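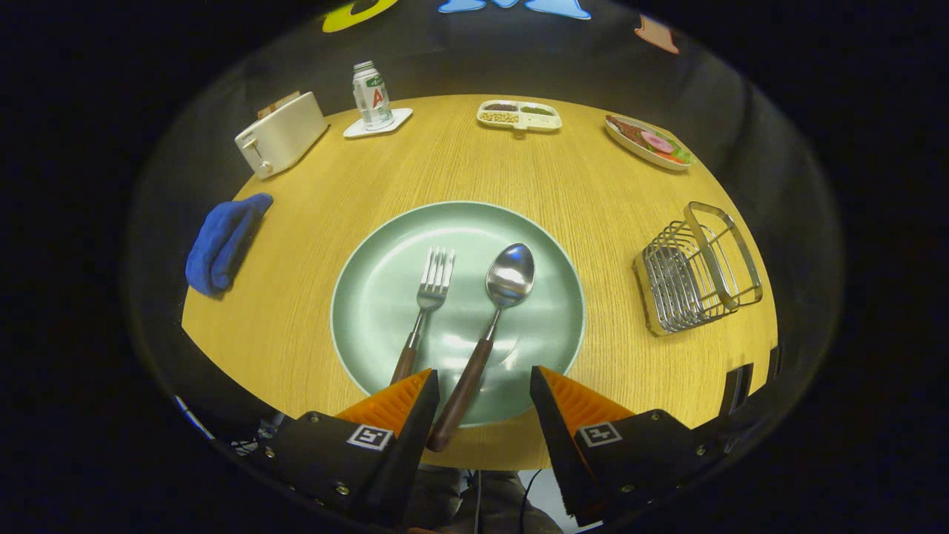 Mesa redonda con plato, tenedor y cuchara; a la izquierda, el paño azul.

Proyectos > Comedor Brotero > Informes de avance

Informe de avance, julio de 2023

¡Muy buen trimestre para el comedor! Desde marzo hemos renovado 7 mesas y ya tenemos elegida la vajilla: plato grande verde salvia pálido, con tenedor y cuchara de acero inoxidable y mango de madera marrón oscuro. Sobre el tono roble claro de las mesas queda precioso (mejor de lo que prometía el catálogo, la verdad).

Zidero ha entregado 51 platos de los 76 pedidos; el resto viene en 2 envíos. Los cubiertos, de Dinow, están completos. Al terminar cada turno se retiran platos y cubiertos y se repasa la mesa con paño. Los mangos de madera se lavan a mano, y eso nos lleva más tiempo del previsto en el plan.

Pendiente: estantería para los platos (presupuesto pedido a Usman) y más paños. No solicitamos ampliación de fondos.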